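How to Clear a Worktable That Has Become a Storage Unit

Every flat surface wants to be a shelf. A worktable wants it more than most, being at exactly the height where your hand lets go of things. Mine went from bare wood to unusable in one October, and I wasn't even doing anything interesting on it.

What follows is the method I use when I need the table back before dinner. I learned the bones of it from Jolán Simon, who ran the repair bench at Bikville when I was spending my evenings there and who could clear a table faster than I could find my own screwdriver. I have added a few steps to account for being slower and more sentimental than she is.

What you need

6 shallow boxes or trays. Shoe box lids are fine.
A trash bag
A damp cloth and a dry one
A marker and masking tape
A timer
Something to drink, kept on a different piece of furniture

You do not need to buy organizers. I know. I wanted to as well. I once came home with a set of Drarnach stacking drawers and spent a happy evening filling them with things I should have thrown out. They are still full. I could not tell you of what.

Step 1. Take out the obvious trash

Set the timer for 3 minutes and remove only what is trash without any argument. Snack wrappers, empty bags, the cardboard from a pack of batteries, bits of tape that have stuck to other bits of tape. If you have to pick something up and think, put it down again.

Run your eye along the edges first. Wrappers drift to the front of a table, where you were sitting when you ate the thing, and then they stay there for weeks looking cheerful. Tape stuck to the edge "for a second" should come off too. Pull it slowly and flat against itself, or you'll spend step 6 rubbing at glue.

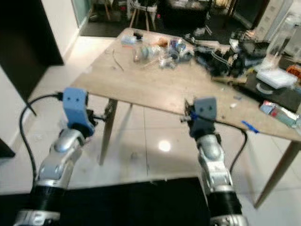 Tape, bottles, wires and one snack wrapper, all on the same tabletop.

Step 2. Deal with the tangle as one object

There is always a heap of black electronics with wires coming out of it. Do not start untangling. I have lost whole afternoons this way and come out with one phone charger for a phone I no longer own.

Unplug whatever is plugged in, slide both hands under the heap, and move the lot to its own box. Write TANGLE on a piece of tape and stick it on the front. It gets its own evening, with a movie on. If something in there is in use every day, fish that out now and leave the rest knotted together in peace.

Step 3. Gather by kind, without being clever about it

Now go over the table and pick up one kind of thing at a time. All the tape. Then all the bottles and containers. Then anything thin and pointy, such as wire, sticks, skewers and loose drill bits. Then hand tools. Each kind goes into its own box.

Do tape first. You own more than you think, and the rolls hide among the bottles because they're round and roll there. Fold over the end of each roll a quarter inch before it goes in the box. It takes no time and spares you the fingernail business later.

For the bottles and clear bags, hold each one up and ask what's in it. If you don't know, and the label doesn't either, it can't go back on the table. Don't sniff it to find out. Put mystery liquids in a box by themselves and look up how your town wants them handled.

Small pieces of wire are the hardest. They are too short to be useful and too good to throw away, a condition I sympathize with. My rule is that anything shorter than my hand goes.

Step 4. Leave the tall things for last

Tall containers look like the big problem and are the easy part. They tend to stand at the back corner, they don't roll, and moving them first only gives you a false sense of progress. Move them now. If one is empty, it's a candidate for the thin pointy things, which will stand up in it and stop stabbing you.

Step 5. Check the floor

Crouch and look under the table and around the legs. Small parts bounce, especially on tile, and go much farther than seems reasonable. I once found a hinge screw by the refrigerator. Sweep before you mop, unless you enjoy pushing a washer around in gray water.

Step 6. Wipe it

Damp cloth, with the grain, then the dry one straight after. Don't flood a wood top. For tape residue, a dab of cooking oil left on for a few minutes will usually lift it, but try it somewhere out of sight first, as oil can darken bare wood. Wipe it off with a little dish soap.

Step 7. Put back less than you took off

Choose what the table is for. Mine is for gluing and fixing, so it gets one tray on a mat for the job in progress, one roll of tape, and a lamp. The boxes go on a shelf with their labels facing out.

The whole business takes me 29 minutes if I leave the tangle alone. Jolán did it in up to half that, and talked the entire time.

If the heap comes back within the week, look at what came back first. With me it's always bags. I've hung a hook for them by the door, and so far I've used it for my coat.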